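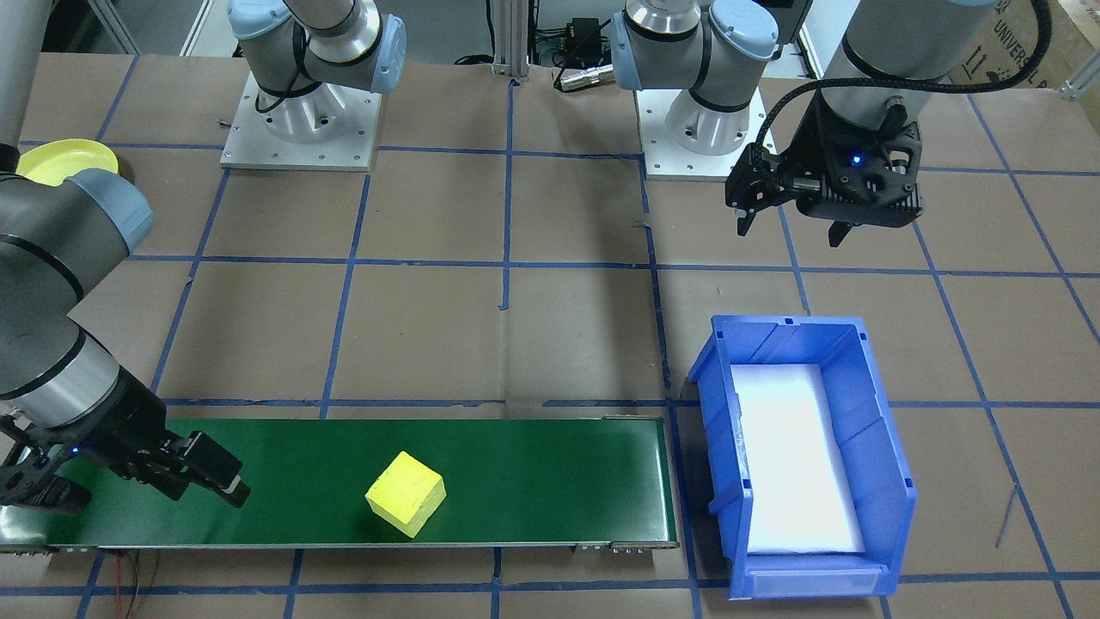 Two arms, one belt, one bin, foam cube on the belt

Two arms sharing one conveyor - what are the rules?
Posted by Ermanno Pellegrini, Jul 11, 2020

I have inherited a small cell called Mushi, along with a folder of paperwork consisting of one sheet that says "be careful". There are two arms and a short belt, and a bin at the end of it. The arms pass foam blocks between the bin and the belt, and both can reach the same stretch of green rubbery stuff if they feel like it.

My manager wants "the handover rules" written up before we let the students in. I said there must be a standard. He said good, find it. I have read 67 pages of one and now know a great deal about the word "shall".

Who gets right of way over the belt? How far should the other arm back off? And do I need to care about the tape grid on the paper, or is that decoration?

Beatrice Kariuki

You won't find a page headed "right of way", so stop looking. The robot safety standards (ISO 10218 is the usual starting point) are mainly concerned with people getting hurt. Two arms denting each other is left largely to you and your risk assessment. Do the people part first: who can reach in, what stops the arms when they do, where the stop button is and whether anyone can get to it without leaning over the belt.

For the arms, what we wrote at Jisura fits on a card:

One arm owns the belt at a time. It asks for it, gets it, and gives it back only when its gripper is clear.

The waiting arm parks at a named position. "Up a bit" is not a named position.

Nobody opens a gripper on a block until the controller has the belt down as stopped.
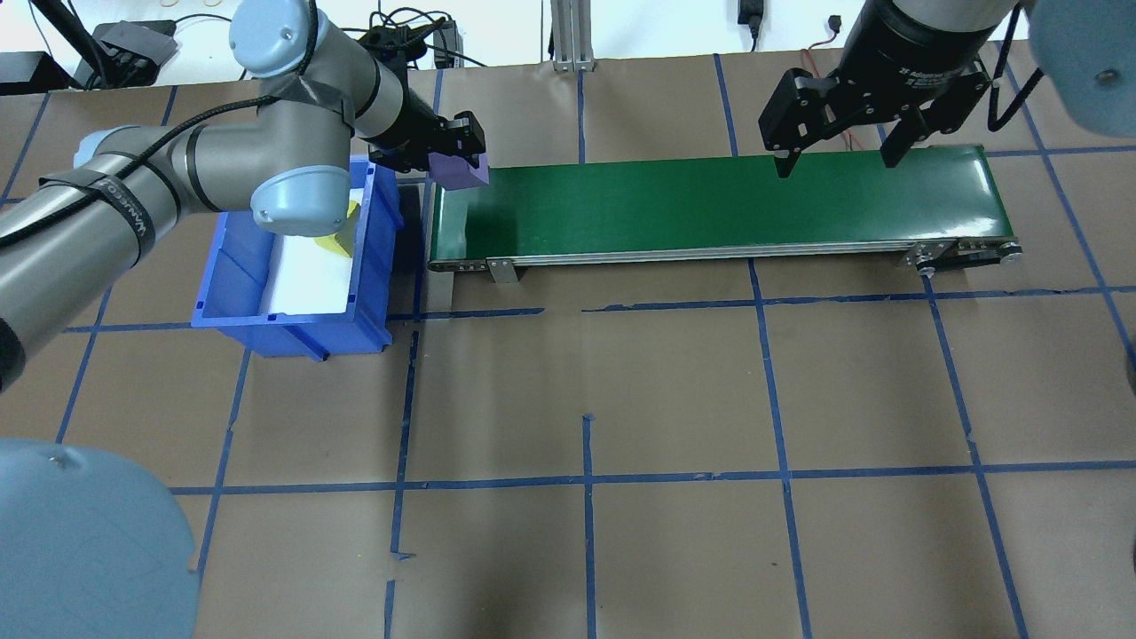 Purple block over the left end of the belt, second gripper open over the right half

Look hard at moments like that one and decide whether your rules allow them. Ours would want the second gripper parked higher, but our arms are clumsier than most and so are we. Start with a generous gap at slow speed, run 36 handovers, write down every one that made you wince, and only then tighten it.

As for the tape, use it if you like for telling people where to put things back. It isn't a safety boundary, however straight you get it.

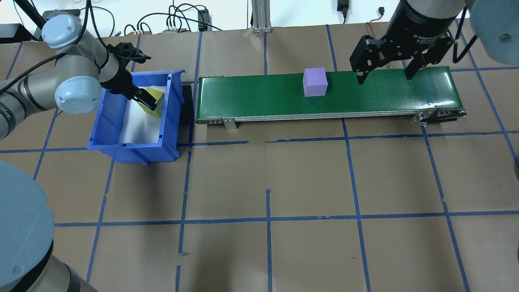

narkance_fan

just slow everything down, works for us. had 5 bumps in May and none of them were fast

Ermanno Pellegrini

Thanks both. I've copied the card out, with a line added about the bin, as one arm is forever rummaging in it while the other hangs about over the belt. The manager has asked why it isn't 14 pages long. I've offered to use a bigger font.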